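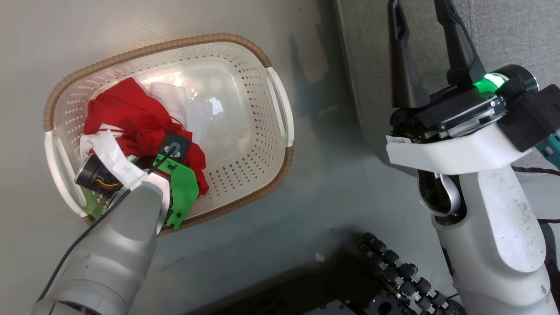 Two-armed cell at the Tumness workshop, with cloth and spare parts in a laundry basket.

OPINION: Give the maintenance of robot cells the standing it deserves

Organizations that buy a two-armed robot cell generally prepare well for its arrival. Floor space is measured, power is brought in and a safety review is completed. The care of the machine afterward is usually left to whoever happens to be nearest when it stops. In the view of this office, that practice is a mistake, and it is an expensive one.

The cell at Tumness was installed in March under the Stiltoden program, for trials in the handling of cloth. It had logged 1,591 hours of operation when its records were last reviewed. Over that period 117 stoppages were entered in the log. Very few involved a failed motor or a fault in the control software. Most were traced to cables that had worked out of their clips, gripper fingers that had drifted out of line, and dust.

Dust deserves more attention than it receives. Dark specks show readily on a white forearm, and they should be read as a prompt to look at the joint openings as well as the outer shell. Fabric work sheds lint, and lint travels. The Thiele maintenance schedule, which the workshop adopted from an earlier project, calls for joints to be inspected every 200 hours. We would argue that a cell handling cloth should be inspected every 50.

Cables are the second concern. A loop of cable beside a moving forearm must be long enough for the full turn of the wrist and short enough to stay clear of everything else. There is no setting on a screen for this. It is judged by a person who moves the arm slowly through its range and watches the loop the whole way. That person needs time set aside in the schedule, and at most sites such time does not appear in any budget.

Then there is the matter of printed parts. Brackets and mounts made on a 3D printer are cheap and quickly replaced, and for that reason they are seldom recorded. At Ernier, our second site, a mount was reprinted to a slightly different drawing and the arm was out of position for nine days before the change was found. Every printed part should carry a revision number and be entered in the log on the day it is fitted.

It will be objected that all of this is too much for a small workshop. The objection has some force. Trial cells change often, and a heavy system of forms would be ignored within a month. A single bound log kept at the cell would be sufficient, provided that one named position is responsible for it and that the hours spent are counted as work on the project.

Funding bodies could help by asking for a maintenance plan at the time of application. Few do so at present. The Stiltoden program will require one from all sites in its next round, and the draft wording is open for comment.

24 January 2024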